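How I read a long novel in translation without giving up halfway

I used to be terrible at big translated novels. I'd buy them (I love buying them), carry them around for a fortnight, get as far as the second family wedding and then quietly slide them back on the shelf. My record for failure was a 649-page saga set in a fishing town, which I started three times and knew only as far as the shipwreck. Last winter I finally finished it, and I've finished a few others since, so I thought I'd write down how I go about it. It's not clever! It's mostly pencils and paper.

You'll need the book, a pencil, a few sheets of scrap paper, and something to use as a bookmark that you won't mind scribbling on. An old envelope cut in half is my favourite.

Step 1: Pick your edition before you pick your pace

If there's more than one translation around, read the first two pages of each. Do it in a shop or a library, or with the free sample if you read on a screen. Read them out loud if you can stand the looks you get. One will sound to you like a person talking and the other will sound like a person translating, and which is which depends entirely on your own ear. My sister-in-law and I have never once agreed on this.

Check the print size too. I lost a whole autumn to a cheap paperback with letters like poppy seeds. My good copy of the fishing saga is the Michailidis edition, which has roomy margins and a list of characters at the front, and I'd pay double for that list.

Step 2: Leave the introduction alone

Go straight to chapter one. Introductions to older novels are written for people who already know the story, and they'll tell you who drowns on the second page without so much as a warning. Come back to it at the end, when it's a treat. The translator's note is different, and I do read that first. It usually tells you how they've handled nicknames and forms of address, and that can save you a lot of grief.

Step 3: Make your own cast list

Even if your book has one printed, make your own as you go. Fold a sheet of paper in half, write the family names down the left side, and put each new person next to their family when they turn up. I add two or three words at most: "owns the boat", "hates the aunt", "lame horse". Leave a gap under each family for cousins, because there will be cousins.

Put nicknames in brackets straight after the proper name. Most of my confusion over the years came from thinking one man was four different men. If someone changes their name by marriage, draw a line and write the new one in. It gets messy and that's fine, it's only for you.

Don't bother with characters who appear once and sell somebody a turnip. If they come back, you can add them then.
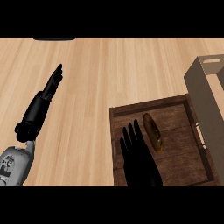

Step 4: Decide where your stopping points are

Before you get going properly, flick through and find the natural breaks. Most long novels are cut into parts, and the parts into chapters, and the author put those breaks there for a reader who had to blow out the candle and go to bed. I pencil a small dot at the top of each page where I'd be happy to stop. For the saga that came to 11 stretches, which sounded so much friendlier than the page count. I do this sitting at a table, and a plain one with long pale planks like the one in the picture would suit me nicely, as I like to spread the scrap paper out beside the book and see my dots and my cast list together. If you've only got a lap and a cushion, clip the paper inside the back cover.

Write the stretches on your envelope bookmark and cross them off. It's childish and it works a treat on me.

Step 5: Set a small amount and a fixed time

I read from nine at night until I get sleepy, or until the next dot. Some nights that's a whole stretch and some nights it's two pages with my glasses sliding off. What I try not to do is save it all for a long free afternoon, as those never come, and when one does I spend it on the garden.

If you like having company, a readalong can be a big help. I joined one called Tredameo, which sends out a short note every couple of weeks with a question or two about the chapters you should be up to. I was always behind and it made no difference. There's a similar one at Jideck, the little second-hand shop near us, but they favour crime, so have a look at what they've got on before you sign up.

Step 6: Let the hard bits go past

There will be a chapter about land law. There might be a sermon. Read it at normal speed, don't stop to look anything up, and put a question mark in the margin if you feel lost. In my experience most of the question marks sort themselves out within a chapter or so, and the rest can wait for the introduction you skipped.

The same goes for place names. I don't try to pronounce them properly in my head any more, I just give each one a shape. Flinduseck, the harbour in my saga, was "the F one" for the first hundred pages, and by the end I could have drawn you a map of it. (I did draw a map. It's tucked in the back.)

Step 7: If you stall, go back one chapter only

Say you've been sick or busy and the book's been sitting there for a month. Please don't start again from page one! That's how I ended up knowing the opening of the saga by heart and nothing else. Read over your cast list, reread the last chapter you finished, and carry on from there. You'll have forgotten a few things and the author will generally remind you.

If you've gone back and still don't care what happens to anyone, give it up with a clear conscience and pass it on. I've done that with two books since I started reading this way, and both went to people who enjoyed them.

A few odds and ends

Soft pencils are kinder to old paper, and a 2B rubs out well. Library copies shouldn't be marked at all, so put your dots on the envelope as page numbers instead. On an e-reader I use the bookmark button for the dots and still keep the cast list on paper, as I've never got the hang of flipping back and forth. And if your book comes in several volumes, keep the same cast list going through all of them and tape on a fresh sheet when you run out of room.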